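# About Wotinora

Quick version, because the long one keeps not getting written. Wotinora is a small teaching-by-hand outfit, second floor of the Wada building, on top of the Wellilness clinic. We show surgical robots how to sew. A person sits at the console, drives the arms, places a stitch, ties it, trims it. The robot's record of all that is what we sell. Software people train on it.

Started with one console and a lot of ruined pads. 9 operators now, most of them ex scrub techs, two who came over from dental labs.
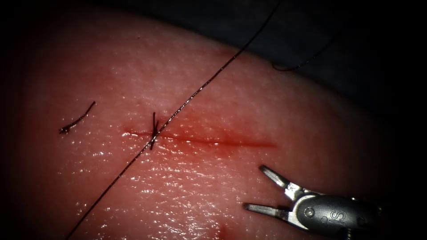 Every run is one operator start to finish. No swapping halfway. Hands have an accent, and a mixed run teaches the model to mumble. Bad throws stay in, slipped grabs too, they just get tagged. 1,355 runs kept so far out of 1,416 recorded. The missing ones were mostly a clock problem between the arms and the video, fixed in June.

**What we work on**

- interrupted stitches, synthetic tissue only
- knot tying, one and two handed
- thread handling (the hard part, thread goes where it likes)
- recovering after a dropped end

Each new operator does 100 practice knots before anything of theirs gets saved. Yoshinori Morikawa runs that training and he is strict about tail length. Bring snacks.
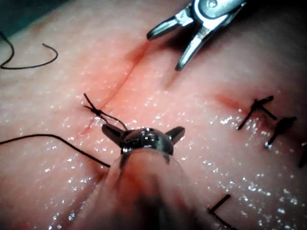 Wrist views are recorded along with the fixed one. Costs us storage, worth it. Customers kept asking what the jaws could see at the moment of the grab and we got tired of saying sorry, no.

Wamgate is our labeling tool, built in house, ugly, works. Marks where a grasp starts, where a knot is done, who was driving. Customers get it with the data, no extra charge.

**Visiting**

Mornings are best, the consoles are busy after 2 pm. Use the side stairs, the elevator is for the clinic. We're hiring operators, no coding needed, steady hands and patience. Ask for Yoshinori at the desk. Price list is comming, untill then just write and we'll quote you.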